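# Chapter 4: What a Demonstration Shows

*After reading this chapter you should be able to separate a claim from an observation, write a visit log that another person can use, and say which questions a demonstration left open.*

On February 28, 2019, a class from the technical college in Femanthorpe spent an afternoon at the open day of a company called Tikitz, which builds arms and grippers for handling small packaged goods. The students had read the company's flyer on the bus. It promised "reliable picking of everyday groceries in everyday clutter." By the time they got back on the bus, most of them believed it. When their instructor, Samira Obeidat, asked them to write down why, the room went quiet for quite a while.

This chapter is built around that afternoon. Nothing went badly wrong at Tikitz, and the company's people were friendly and told no lies that we know of. We chose the visit for that reason. A fraud is easy to teach from and not very useful, because you will rarely meet one. You will meet a great many pleasant hosts with a machine that does something, in a room they set up, on a day they picked.

## 4.1 The flyer and the floor

Start with the sentence on the flyer. It contains at least two words that need work before anyone can test them. "Reliable" has no number attached. A picker that drops one package out of 1000 and a picker that drops one out of ten can both be called reliable, depending on who is speaking and what a dropped package costs. "Clutter" is no better. A bin stuffed to the rim is clutter. So is a tabletop with a handful of items lying apart from one another, if you are feeling generous.

The students' notes show that almost none of them asked what either word meant. They wrote things like "works in clutter" and "very reliable," copying the flyer into their own handwriting. Once a claim is in your notes in your own hand, it starts to look like something you saw. Walid Qaisi, one of the students, admitted this in class the next week. He had written "handles all groceries" near the top of his page, and he could not find anything farther down that supported it.

The log format used in this book has two columns for that reason. The left column is for what you were told. The right column is for what happened in front of you. If the right column is short, leave it short.

## 4.2 The goods on the table

Any handling demonstration depends on what is being handled. Visitors tend to look at the arm, since the arm is what moves, and the goods get one word in the log: "snacks," or "packages." This is a mistake. A three-ounce package of instant ramen is a very particular kind of object. It is light. Its wrapper is thin plastic that wrinkles and gives, and its ends are crimped flat, so a gripper may close on a tab of film or on the body of the package. Those are two different grasps, and one tells you little about the other. 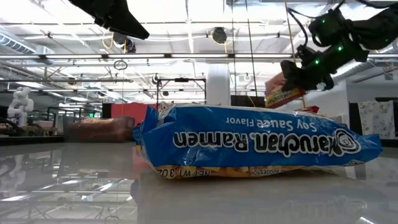
A log entry that says "ramen package, soy sauce flavor, on its side, glossy tabletop" takes ten seconds to write and will still mean something in a year. "Noodles" will not. Note the brand and the weight when they are printed where you can read them. Note how the item lies before the arm touches it. Note the surface, too. Shiny tables throw back the ceiling lights, and glossy wrappers do the same, which can be hard on cameras. If a system copes with that, the company deserves credit for it, and you can only give the credit if you wrote the surface down.

Then ask what was left out. At Tikitz, the students who kept decent notes agreed that everything they saw handled came in a soft wrapper. They saw no glass jars and no cans, no bag of oranges, no carton of eggs. Groceries include all of those. The flyer said "everyday groceries," and a fair reader would expect at least one item that rolls.

There may be a good reason for the choice. Soft wrappers are a real problem in the trade, and a company that has solved it has something worth selling. But then the flyer should say soft wrappers.

## 4.3 Counting, and who does it

The guide for the afternoon was Akinyi Sang, an engineer who had worked on the gripper and clearly liked it. She told the group that the system had made 53 picks that morning with no drops. Several students put that figure in their reports as a result.

It belongs in the left column. The students were not there in the morning. They did not know how many picks had been started and called off, whether a pick that needed a second try was counted as one or two, or whether the same few packages had been picked over and over. Sang might have answered all of this if asked. She was asked how long it took to get a job there.

One student, Afaf Qudah, had her own tally. She stood at the rope from the start of the session and made a mark each time the arm closed on a package. She got 46 marks, and beside 2 of them she wrote "person helped." Her page is reproduced in the instructor's materials, and it is the best evidence anybody brought home. It is also thin evidence. She had not decided ahead of time what counted as help, and she says so in a note at the bottom. An operator reached in on one occasion to move a package closer to the middle of the table before the arm began. She left that one unmarked and wasn't sure she should have.

Decide such things before you arrive. Write your rule at the top of the page, in plain words: *A pick counts as unassisted if no person touches the item, the arm, or the controls between the start of the reach and the release.* You may find on the day that you can't tell whether somebody touched the controls. Then the rule has done its job, and your log should say you could not tell.

## 4.4 Who is driving?

That last point deserves its own section, as it is the question visitors most often forget. An arm that moves smoothly toward a package may be running on its own. It may be following a path recorded earlier. It may be steered by a person, in the room or out of it. All three can look the same from behind a rope, and all three are honest engineering so long as they are labeled.

The Tikitz flyer used the word "intelligent" and never the word "autonomous." Jihad Rawashdeh, who teaches the lab section of the course and came along on the visit, noticed this on the bus and put the question directly: is anyone driving it? The answer he wrote down was "It depends on the task." He asked which tasks. He was told there would be time for that at the end, and at the end there was coffee.

We don't take this as proof of anything. Hosts run late. But the question went unanswered, and a report on the visit has to say so. Of the student reports handed in, only Qudah's did.

## 4.5 A second visit

In June the class went to see a rival product, the Wuvusov sorting cell, and this time they went with the two-column log, a written counting rule, and one item of their own, a bag of dried beans bought on the way. The hosts were asked politely whether the cell could try the beans. They said no, for insurance reasons.

A refusal is an observation too. It goes in the right column, with the reason in the left.

The second set of reports was shorter than the first and much harder to argue with. Some students complained that they had less to say. Obeidat told them that was about what the visit had been worth, and gave higher grades.

## Before you read on

Find a flyer, web page, or trade show handout for any machine that handles objects. Underline each word that would need a number or a definition before you could check it. Next, list five items the claim covers and the pictures or text leave out. Keep your list. You will need it in Section 4.7, where we plan a visit from scratch and work out how long to stand at the rope.

**Terms introduced in this opening:** claim, observation, two-column log, counting rule, assisted pick, range of goods.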